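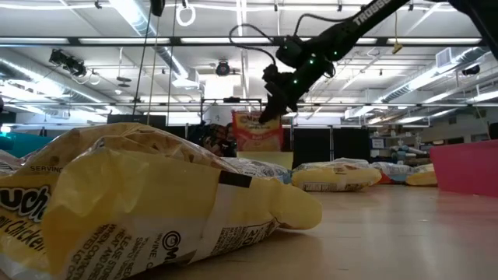

From: Ulises Gallardo
To: Stakby pantry list
Subject: Re: Snack table, sorting and the open shelf

Hi all,

Answering the questions from the other night in one message so people don't have to dig through the thread. The quoted part is at the bottom.

First, the bins. The teal one is for food that goes back on the pantry shelves. The pink one is for anything going over to Waken for the after-school room. Please stick with those two. A few weeks ago somebody put a cardboard box between them with no label on it and it filled up with a mix of both, and I spent most of an evening going through it.

Second, how to sort. Look at the bag before you look at the date. If the seal has opened at either end, or there is a hole in the film, it gets thrown out no matter what the date says. Clear-topped bags are easy to check, you can see the pieces through the film. If it's mostly crumbs in there but the bag is sound, it still goes on the shelf. People use crushed chips on casseroles and nobody has complained yet.

Then find the date. It moves around from brand to brand. On some bags it is up on the seam, on others it's in the fine print on the back, and a wrinkled bag will hide it. Lay the bag down on its side and flatten the film with your hand. If you still can't find one after a minute, set it at the back of the table and I will look at it when I come in. Please don't guess and please don't write a date on with marker.

Third, the allergy question. Waken asked us again to keep anything with peanuts or tree nuts out of what we send them. That means reading the ingredients on every bag that goes in the pink bin, including the small ones. Flavor names don't tell you enough. A bag that says chicken or cheese on the front can have milk, wheat or soy in it, and some families there need to know that, so leave everything in its original bag. No pouring half bags together, and no taking the labels off.

Fourth, big bags. The large ones don't fit upright in the bins and they crush whatever is under them. Put them in last, on top, lying flat. If there are more than 2 for the same bin, leave the rest on the table and start another load after the first has gone out. The tall shelf by the door at Orinon has room for them now that the cereal has been moved down — thanks to whoever did that.

On the shelf itself, we are still short of brackets. I have 3 in my car and will bring them in. Until they are up, don't put cans on the top board. Bags only.

Last thing, the table. Wipe it down before you start and after you finish. Dry cloth for crumbs, then the damp one. The cloths are in the drawer under the sink, and the used ones go in the bucket, please, not back in the drawer.

I can't be there for the September delivery until 6 in the evening. The key is in the usual place. If the driver from Carrasco arrives early, have him leave the cartons inside the door and sign for them, but count them against the slip first. The last slip was off by one carton and it took three phone calls to fix.

Ulises

> Hello everyone,
>
> I helped with the snack sorting for the first time and had a few questions.
> Which bin is which? I was told two different things. Also, some of the bags
> had no date that I could find, and I wasn't sure if those should be tossed.
> I left them on the table.
>
> Are we still keeping nuts separate for Waken? And is there a better spot
> for the really big bags? They kept sliding off the pile.
>
> Happy to come again next month if someone can let me in.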